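Bench gallery, November. Small-parts storage at the Umon workshop, sorted by type before labeling. Notes by Tiruwork Tufa.

## Work surface

Gray marble pattern, floral paper on the walls behind and to both sides. The toolbox stays at the rear left with its handle folded across the lid. Fittings waiting for a drawer go in front of it – one brass, one with a red part and white plastic.

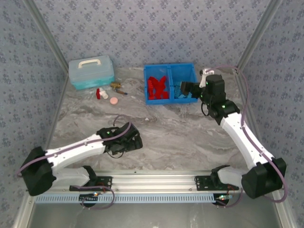

## Divided bin

Blue, open top, two compartments. Red pieces go left, teal-blue go right. The pieces overlap, so counts are taken by weight. Refill the right side first; the rear of it is empty.

## Labels

Part numbers run to 2689. Drawers 100 to 200 are reserved for valve parts and brass fittings. Numbers above 3000 are not in use yet.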